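Hirnivton Brandy House
Barrel Store and Bottling Room: Pre-Season Safety Checklist
Inspection date: March 6, 2026
Status key: OK / FIX (use allowed, repair on the list) / HOLD (do not use until cleared) / N/A

The still room has its own sheet and is not covered. Comments are added by the person inspecting. An item with no comment was found as described.

Section A. Barrel store

A1. Exit doors open fully from inside without a key. OK

A2. Aisles clear to the painted lines. FIX
Pallets of empty cases stacked past the line on the north side. Moved during the walk. The paint is worn through at the turn by the scale and needs redoing before the forklift comes back from service.

A3. Rack uprights straight, anchor bolts present and tight. FIX
One upright in row C has a shallow dent at fork height. Depth measured and within the limit given on the Rorkau rack sheet. Bolt on the same foot turned by hand and was retightened. Recheck in May.

A4. Load plates on racks present and readable. OK
Plates on the short racks read 500 lb per position. Only small casks go there. Full-size barrels stay on the floor rails.

A5. Barrels chocked on both sides where stored on rails. OK

A6. Bungs seated, no weeping at heads or staves. FIX
Weep at the head of a barrel in row B, lower rail. Waxed once last season at the same place. Transfer the contents and send the barrel to the cooper. Do not wax again.

A7. Floor drain covers in place. Spill barrier at the door undamaged. OK
The barrier strip was reglued over winter. Bond looks even along the full length.

A8. Exhaust fan runs, louvers open, no unusual noise. OK

A9. Vapor detector tested with calibration gas. HOLD on transfers
The alarm sounded but the fan did not step up to high speed. The detector is the Tseng unit over the low end of the floor. Test repeated with the same result. No barrel filling or dumping indoors until the relay has been looked at. Storage may continue.

A10. Light fixtures are the rated type with lenses intact. OK
This part of the building dates from 1984 and some of the original conduit is still on the east wall. It is disconnected and tagged. Leave the tags on.

Section B. Transfer equipment

B1. Pump casing, seals and coupling guard. OK
Trikport pump, the one on the cart. Guard had been refitted with a missing washer. Replaced.

B2. Hoses free of cracks, soft spots and loose clamps. FIX
The short suction hose is stiff at the pump end. Cut back and reclamp, or replace if the stiff part runs longer than a hand's width.

B3. Bonding cable and clamp, continuity checked. OK
Check across bare metal. A reading taken through the paint on the tank leg was high and meant nothing.

B4. 300-gallon receiving tank: vent open, flame arrester clean, sight glass clear. OK
Arrester screen pulled and rinsed. Gasket reused.

B5. Tank ladder feet and top hooks. OK

B6. Portable scale level, display readable, power cord sound. FIX
Cord jacket nicked near the plug. Taping is not an accepted repair on this cord. New cord ordered.

Section C. Bottling room

C1. Filler emergency stop cuts power from both positions. OK

C2. Conveyor guards in place, no exposed pinch points. FIX
The guard at the outfeed lacks a screw and can be pushed inward. Fit the screw before the first run.

C3. Bottle rinse water: hose reel, backflow preventer tag in date. OK

C4. Broken glass bin, brush and pan at the line. OK
Bin had corks and capsule scrap in it. Glass only. Label to be made larger.

C5. Eye wash bottle sealed and in date. FIX
Seal intact, date runs out before the end of the season. Replace with the next supply order.

C6. Extinguishers hung, pinned, gauge in the green, monthly tag signed. FIX
The tag on the unit by the label bench was not signed for the last month. Gauge is in the green.

C7. Spirit held at the line does not exceed the posted limit. OK
Posted limit is 300 gallons. The card on the door still shows the old layout of the line, though the figure is right. Reprint when convenient.

C8. Case sealer: blade cover closes, spring returns. OK

Section D. Tasting and meeting area

D1. Tables steady, no sharp edges or chips. OK

D2. Open sample bottles stoppered and returned to the locked cabinet at close. OK

D3. No candles or open flame within the marked distance of the cabinet. OK

D4. Exit sign lit, battery test passed. OK
Held for the full test period on battery.

D5. Floor mats flat at the entrance. FIX
Corner curls on the inner mat. Turned around for now, which puts the curl against the wall.

Section E. Paperwork

E1. Safety data sheets for caustic, citric acid and sulfur tablets in the binder. FIX
The caustic sheet is for the previous supplier's product. Strength differs. Print the current one.

E2. Hot work permits closed out. OK
One permit from the winter pipe repair was closed without a fire watch end time. Noted on the permit.

E3. Forklift training records current for everyone who drives it. OK

E4. Emergency contact sheet posted by both phones. OK

Open items carried forward

A9 comes first, and the hold sign stays on the transfer manifold until a repeat test shows the fan stepping up. C2 and C6 are to be done before bottling starts. A3 goes on the May sheet with the measured dent depth copied across, so that the two readings can be compared. The rest can be closed by initialing the item and adding the date of the work to this copy, which is kept in the bottling room binder behind the previous season's.

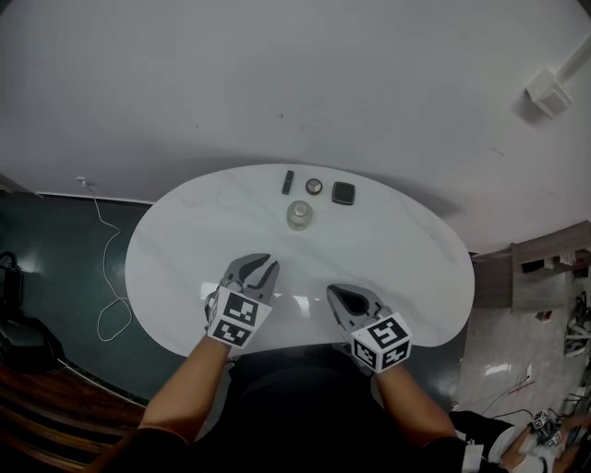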